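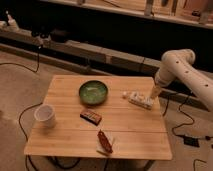 Jindska Tabletop is the recorded part of a product assessment of the Jeko arm kit, a single-arm manipulation package sold to teaching laboratories and small research groups. The assessment was carried out by the Aoun evaluation office between the spring and September, and the recordings are released so that prospective purchasers may examine the behaviour of the kit for themselves. All sessions took place on a low-cost domestic table with everyday items placed on it. A typical arrangement has a green bowl towards the back, a white cup near the front left corner and small packaged items lying between and beyond them, with the gripper working from the right and pointing down at a small white block. Cables are left on the carpet, as the kit is supplied without a cable guide, and this is treated as a finding in the section on installation.

Status of this release

Version 2. It replaces the earlier release in full. Users who hold a copy of the earlier release are asked to delete it, as several instruction strings in it were attached to the wrong episodes. The episode numbering has not been carried over.

Contents

The release contains 1,606 episodes. Each episode is one attempt at one written instruction, recorded from the moment the operator takes control until the operator marks the attempt as finished. There are 70 distinct instructions. The distribution of episodes across instructions is uneven, and the summary file should be consulted before any split is made.

Every episode folder holds the following:

video: colour recording from the fixed workspace camera
joints: commanded and measured joint positions
gripper: commanded opening and measured opening
instruction: the written instruction, in English
outcome: complete, partial or abandoned
notes: free text from the operator, frequently blank

A summary file at the top level lists the episode number, the instruction, the outcome and the operator code. A second file, named exclusions, lists episodes that were recorded and later withdrawn, with a short reason for each.

The kit under assessment

The kit was purchased through the ordinary sales channel. Jeko was informed that an assessment was in progress only after the order had been delivered. No payment, discount or loan equipment was accepted. Jeko was given the opportunity to correct matters of fact in this document and did so in respect of the warranty terms and the name of the control package.

As delivered, the kit comprises the arm, a parallel gripper, a power unit, the control package and a printed setup guide. A table is not included. The fixed camera used in this release was supplied by the evaluation office and should not be taken as an indication of what a purchaser will receive.

Operators

Three operators recorded all episodes. They are identified in the files by the letters K, L and P only. Operator P had no previous experience with robot arms and was included so that the difficulty of learning the kit could be judged. Episodes by operator P include a high share of partial and abandoned outcomes in the early sessions. They have been kept in the release and may be removed by filtering on the operator code.

Objects and arrangements

Objects were drawn from those commonly found in a kitchen or an office: bowls, cups, small packets, folded paper and small blocks. They were selected for variety of shape and surface, as the gripper is advertised for general household handling. Items were placed by hand before each episode. Operators were asked to vary the position and the angle of each item, including diagonal placements, and to leave items on the table that had no part in the instruction.

Arrangements were not drawn at random, and a preference for the middle of the table can be seen in the position plots. Users who require even coverage of the table surface should not assume that this release provides it.

Instructions follow a plain form. Examples from the list are:

Put the small block in the bowl.
Move the cup to the back of the table.
Take the packet off the napkin.
Place the packet next to the cup.
Push the bowl towards the front edge.

The wording was fixed in advance and operators were not permitted to alter it. Where an instruction could be met in more than one way, any reasonable reading was accepted as complete.

Outcome labels

An episode is marked complete where the instruction has been met and the gripper has released the item and moved clear. It is marked partial where the correct item was moved and the final position is wrong, or where the item was still held at the end. It is marked abandoned where the operator stopped for any reason, including a fault reported by the control package.

Labels were entered by the operator and checked against the video by Li-hua Kuo. Where the two disagreed, the checked label is the one published and the original is kept in the notes field.

Findings on installation

The setup guide is clear and the order of steps is correct. The drawings are small and the connector labels could not be read without a magnifier. Mounting was completed without tools other than those in the box.

The lack of any cable management is the principal complaint. Cables hang or lie wherever the user puts them, and on a carpeted floor they are easily caught by a chair leg or a foot. Several entries in the exclusions file arise from a connector being pulled during recording. The office recommends that purchasers fix the cables down before first use and place the power unit where it cannot be kicked.

Findings on operation

The arm moves smoothly at low and moderate speed. At high speed there is a visible overshoot at the elbow when the direction is reversed, and operators soon learned to slow down before approaching an item. The default speed limit is sensible and should be left in place for new users.

The gripper is satisfactory on blocks and on firm packets. Approached from directly above, small items are gripped well provided that the fingers are lined up with the item. Items lying at an angle need the wrist to be turned first, and the wrist control was considered awkward by every operator. Glazed and rounded surfaces were the least reliable. Bowls were usually moved by pushing or by taking hold of the rim, and the instruction list was adjusted accordingly before recording began.

Folded paper and napkins proved troublesome. The fingers tend to catch the paper together with whatever rests on it. Such episodes are labelled partial if the paper was moved when it should not have been.

The control package lost its connection to the arm on occasion and did not always report that it had done so. A later update from Jeko is said to correct this. It was received after recording had closed and has not been assessed.

Findings on support

Support requests were sent to Jeko under an ordinary customer account. Replies were courteous. The first request, on calibration, was answered fully. A later request concerning the wrist control was passed to the distributor, Parkari, and remained open at the time of writing.

Suitable uses

The release is suitable for judging whether the kit meets the needs of a teaching laboratory, for practical exercises in learning from demonstration, and for testing software that reads joint and video records. It may also be used in comparison with recordings from other arms, provided that the difference in camera position is taken into account.

It is unsuitable as evidence of safety. No test of contact force was made and the kit was at no time operated with persons within reach of the arm. It should not be used to draw conclusions on long-term wear.

Known limitations

One camera position was used throughout. The arm hides part of the table in some episodes, chiefly when it is working on the far side.

Lighting was ordinary room lighting of a warm tone. Colours in the video lean towards brown and have not been corrected.

The clock of the recording computer was adjusted on a Wednesday midway through the project. Times within a single episode are unaffected. Times should not be compared between episodes.

The table surface has a seam running across it. Thin items sometimes settled against the seam when pushed, and the operator notes mention this only in part.

Privacy

No audio was recorded. Episodes in which a person entered the view of the camera were withdrawn and appear in the exclusions file by number only.

Terms of use

The recordings and accompanying files may be used for teaching, research and purchasing decisions without charge. Redistribution is permitted with this document attached and unaltered. The findings may be quoted, but must not be used in advertising by the manufacturer or by any distributor.

Responsibility and contact

The assessment was directed by Kwan-ho Yu. Label checking and release preparation were the responsibility of Li-hua Kuo. Corrections should be sent to the Aoun evaluation office under the heading Jindska Tabletop, quoting the version and the episode number concerned. Accepted corrections are entered in the change file and applied at the next release.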